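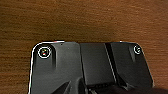 How long does it take to get the Griltirden drip kit running for the first time? Set aside a morning for it, and a bit longer if your beds are spread around the yard.

## Section 4: Laying the lines and the first fill

By now you should have the parts sorted (Section 2) and your beds sketched out (Section 3). If you skipped the sketch, please go back and do it. I skipped it the first year and ended up with a main line that went around the back of the shed twice.

I'm writing this for the Griltirden garden kit with the Zala timer, the one with the dial on the front. If yours is the older timer with the push buttons, the plumbing is all the same and only the part on setting the clock is different.

### Before you start

Leave the tubing in the sun for a while before you unroll it. Cold tubing fights you the whole way and springs back into a coil the second you let go. In February I bring the roll into the laundry room overnight, and it still isn't as nice to work with as it is in May.

You'll want:

- the main line (the thick tubing)
- the branch line (the thin tubing)
- tees, elbows and end caps
- the hole punch
- ground stakes
- a mug or thermos of hot water
- sharp pruners or a tubing cutter

**Caution:** Don't use a kitchen knife to cut the tubing. It rolls under the blade, and the cut comes out slanted anyway, so the fitting never seats right.

### 4.1 Hooking up at the faucet

The order matters here, so I'll go slow.

1. Turn the faucet off all the way and take off any old hose or splitter.
2. Screw the backflow preventer onto the faucet by hand. There's an arrow on the side and it should point away from the house.
3. Check that the rubber washer is sitting flat inside the timer inlet, then screw the timer on below the backflow preventer.
4. Add the filter, then the pressure regulator, then the tubing adapter. The filter and regulator have arrows too.
5. Snug everything by hand. No wrench! The threads are plastic and they crack if you lean on them.

**Note:** The regulator in this kit takes up to 52 psi at the inlet. A cheap screw-on gauge will tell you what your faucet puts out. Test it early in the morning with nothing else running in the house, when the reading tends to be highest. If you're over, put a metal regulator ahead of this one. Uretti makes a brass one that I've had on my back faucet for years, and the only thing I've ever done to it is change the washer.

### 4.2 Running the main line

1. Push the end of the main line into the tubing adapter and tighten the collar. If it won't go, dip the end in the hot water, count to ten and try again.
2. Walk the line out along the route on your sketch. Unroll it like a wheel - don't pull it off sideways or you'll put a twist in every loop.
3. Leave a little slack. The tubing shrinks when it's cold at night, and a line you pulled tight in the afternoon can pop off its fitting by morning.
4. Stake it down at every corner and wherever it wants to lift.
5. Cut and fit an elbow at any sharp turn. Gentle curves don't need one.
6. Leave the far end open for now. Don't cap it! We're going to flush it first.

The main line can be up to 300 feet from the faucet to the end cap. Mine comes to 159 feet with the run out to the tomatoes, and the last plant on the line gets as much water as the first. If your yard slopes, start from the high side when you can.

If you have to cross a path, slide the tubing through a piece of old garden hose and bury it 2 inches down. I've tried leaving it on top with a board over it. The wheelbarrow won.

### 4.3 Punching in the branches

This is my favorite part, and it's also where most of the little leaks come from, so take your time.

1. Lay out the branch lines next to the plants before you punch anything.
2. Hold the punch straight up and down on the main line and push with a slight turn until you feel it give. Pull it straight back out.
3. Push the barbed end of a connector into the hole. It should click, or at least you'll feel a bump.
4. Slide the branch line over the other end.
5. Put an emitter on the end of the branch and stake it near the plant, a little away from the stem.

Punched a hole in the wrong spot? Everybody does. There's a bag of goof plugs in the kit, and one goes in the hole just like a connector does. I have a stretch behind the peppers that's practically all plugs from when I moved the basil.

**Note:** Use the red-topped emitters for big thirsty things like squash, and the black-topped ones for herbs and flowers. Mixing them on one line is fine. For pots, I go with the black ones and add another if the pot is large.

**Caution:** Don't punch holes while the water is on. You'll get it right in the eye.

### 4.4 Flushing and the first fill

Bits of plastic and dirt get into the tubing while you work, and every one of them would love to move into an emitter.

1. Point the open end of the main line somewhere that can take a puddle.
2. Set the timer dial to MANUAL.
3. Open the faucet slowly. You'll hear a lot of spitting and hissing as the air comes out. That's normal.
4. Let it run until the water comes out clear and steady.
5. Turn off the faucet, fold or cap the end, and open the faucet again.
6. Now walk the whole line, with the sound of the water to help you. A hiss means a leak at a fitting. Push the fitting in farther, or cut the end fresh and try again.
7. Look at each emitter. You want a drip. If one stays dry, pull it off, rinse it, and put it back.

A small weep at the faucet is nearly always the washer. Take the joint apart, turn the washer over, and put it back together before you go hunting for anything fancier.

### 4.5 Setting the timer

1. Turn the dial to CLOCK and use the plus and minus buttons to set the time. Watch for the little AM/PM marker. I once watered my beds at five in the afternoon for most of a summer, and wondered why the mildew was so bad.
2. Turn the dial to START and pick an early hour. I like 5 a.m.
3. Turn to RUN TIME and start with half an hour.
4. Turn to HOW OFTEN and choose every other day.
5. Turn the dial to AUTO. If you leave it anywhere else, nothing will happen, and the timer won't warn you.

After the first watering, stick a finger in the soil near a plant. If it's damp down to your second knuckle, you're in good shape. If it's only wet on top, add ten minutes and check again after the next run. Sandy soil likes shorter runs more often, while clay does better with a long slow soak and a few days off.

Relu Enache, who helped me rewrite this section, waters his berries every third day and thinks my settings are way too generous. His soil is heavier than mine. Go by your finger and you'll settle in somewhere.

### 4.6 Things I'd check in the first week

- Stakes that have worked loose, mostly on the corners
- The filter screen (unscrew the cup, rinse, screw it back)
- Any emitter that has slid under the mulch and is watering the path
- Chewed spots, if you have squirrels or a puppy

If something got chewed, cut out the bad piece and join the ends with a straight coupler. Wubshet couplers fit this tubing as well, and the hardware store usually has those when the Griltirden ones are out.

**Caution:** Take the timer, filter and regulator indoors before the first hard freeze. The tubing can stay out all winter with the end caps off. Draining it is covered in Section 7, along with where to put the timer batteries so you can find them again in spring.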